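Fodier Door Hardware Catalog: Data Card

Version 3, released Tue 24 September

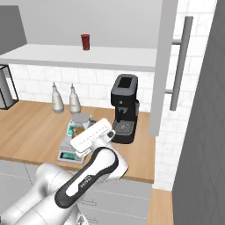

Overview

The Fodier catalog is a table of hinges, latches, strike plates and closers for interior and exterior doors. It has 281 rows, one per part. Nateck uses it to fill the parts picker on its ordering pages, and Nigam uses it to check that a replacement hinge will fit the screw holes left by the old one.

The catalog covers residential hardware only. Fire-rated closers and panic bars are kept in a separate table and are not part of this release.

Files

parts.csv holds the main table.
finishes.csv lists finish codes and the names shown to customers.
replaced.csv maps old part numbers to current ones.
changes.txt lists edits by version.

All files are UTF-8 with a header row. Fields are separated by commas, and any field containing a comma is in double quotes.

Columns in parts.csv

part_no: Text. Keep it as text on import. Several part numbers start with a zero and spreadsheets will drop it.
type: One of hinge, latch, strike, closer.
height_mm, width_mm: Outer size of the plate. Blank for closers.
corner: Square or radius. Hinges and strikes only.
backset_mm: Latches only. Measured from the door edge to the center of the bore.
handing: L, R or N. N means the part can be fitted either way.
finish: Code from finishes.csv.
max_door_kg: Door weight for a set of 3 hinges, or for a single closer.
status: Current, or old stock.

How the measurements were made

Plates were measured at the Rernilcombe warehouse with digital calipers, one sample per part number. Sizes are rounded to the nearest half millimeter. Door weights come from the supplier sheets and were not tested by us.

Handing was recorded from the outside face of the door. Version 2 used the inside face for latches, so if you have saved a copy from before February, do not merge it with this one.

Known problems

Finish names do not always match between suppliers. Two parts listed as satin nickel may look different side by side on the same door.

5 closers have no max_door_kg value. The supplier sheets give a door width instead, and we did not convert it.

Old stock rows are kept for lookup. They have no price and should be hidden from customers.

Photos of the parts are not included.

Loading the table

Any CSV reader will work. Nateck's import tool has a limit of 2000 rows per file, so no splitting is needed. Load finishes.csv first, then parts.csv, then replaced.csv. Loading them in another order leaves the finish column empty until the next refresh.

Corrections

Send the part number, the column and the value you think is right. A photo of the part next to a ruler helps for plate sizes. Corrections go into the next version and are listed in changes.txt.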